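Course handout 4: Working rules for mobile manipulators in furnished rooms
Tadeusz Rutkowska
7 April 2019

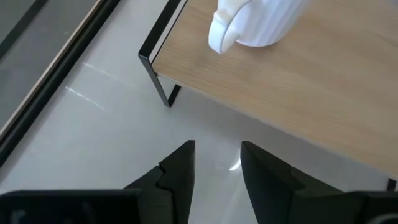
These notes cover the rules that apply before and during a manipulation run in the Bestthorpe teaching rooms. They assume you have read the January handout on emergency stops and have signed the log sheet for your group. The rules are stricter than the law requires for a machine of this size. They are the rules you will be graded against.

This site uses cookies to remember your reading preferences. By continuing you accept our cookie policy.

1. Scope

The rules apply to any arm on a moving base that works within reach of household furniture. Fixed arms behind a fence are covered in handout 5. Simulated runs in Shojaei are exempt, except for the naming of files (section 6).

2. Terms

Workspace: the full volume the arm can reach from its current base position, with the gripper open.
Keep-out zone: any volume the planner is forbidden to enter, including with a held object.
Approach line: the straight path the gripper follows over the last part of a reach.
Operator: the one person holding the stop button. A second person at the keyboard is not the operator.

3. Surveying the room

Survey from the height at which the arm will work. A survey done only from standing height misses table legs, feet that run along the floor, and the underside of tabletops. Thin black metal legs are a known problem for depth cameras, which return few points on narrow dark parts. Enter every leg in the map by hand as a keep-out zone, from the floor to the underside of the top, and include the foot.

Glass and polished floors need separate treatment. Dark glass can give no depth reading at all, or the reading of something mirrored in it. Mark each glass panel as a solid wall, using the outer edge of its frame. On a glossy floor, bright spots move when the camera moves. Do not use them as tracking features, and do not let the floor filter remove points until it has been checked against a measured height.

4. Fragile objects

Ceramic and glass objects are classed as fragile whether or not they are the target of the run. Record each one before the base moves. For a pitcher, the record must state which way the handle points, because the handle sets the approach line. A ribbed or fluted body gives less contact area than a smooth one, so grip force values taken from smooth test cylinders may not be reused.

A fragile object that is only partly in the wrist camera's view is treated as unknown. Back off until its full outline is visible, then plan. Guessing the height of a rim from the lower half of the body is a grading fault even if the grasp succeeds.

5. Motion limits

Base and arm do not move at the same time within reach of furniture. Stop the base, confirm zero velocity in the Cleleo console, then release the arm. Open or close the fingers only outside the keep-out zones. Angular fingertips with steps or notches must be modeled with their true outline. The default box model in Grukby is too short for them and will report clearance that does not exist.

If the arm stops on a fault, the operator keeps the button pressed and the keyboard person reads the fault aloud. Do not push the arm clear by hand while the motors are powered.

6. Records

Each run produces one log file and one room map. Keep both, including for failed runs. File names carry the group number, the room and the run number, in that order. The log buffer holds 1,000 entries and then overwrites the oldest, so export it between runs. Edited logs are not accepted. If a value is wrong, leave it and add a note.

7. Preparation for the next session

Read sections 3 and 4 again and draw a map of a room you know, with every keep-out zone marked and labeled. Submit the map on one sheet with a written reason for the size of each zone. Groups without a signed log sheet will not be given the console password.

Last updated: see date at head of handout.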